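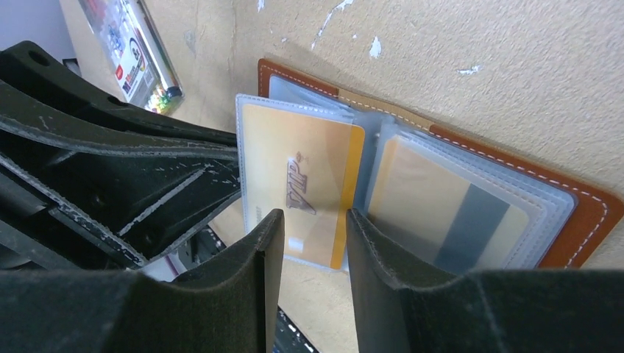 Step 3. Record the sleeve turns

Clear sleeves are awkward. They sag and let the next card show through, so don't expect a policy trained on stiff pages to cope. At Clalgate we threw out most of our first set.

1. Open the wallet and lay it at a slant. Change the slant every few takes.
2. Bring one gripper in from the side to the edge of a sleeve. Keep the other hand low.
3. Turn one sleeve per take. If you catch 2, label it a miss and keep it.
4. Leave some clutter on the table.

We have 3178 takes. People quote 4000 as the magic number and I've yet to see a reason for it. Test on a wallet you never recorded before you believe any score.

Comments

Dolores Yazzie: Do you keep the slow takes? Ours taught the arm to dither.

kasprzak_lab: Same here. Cut the pauses, not the takes.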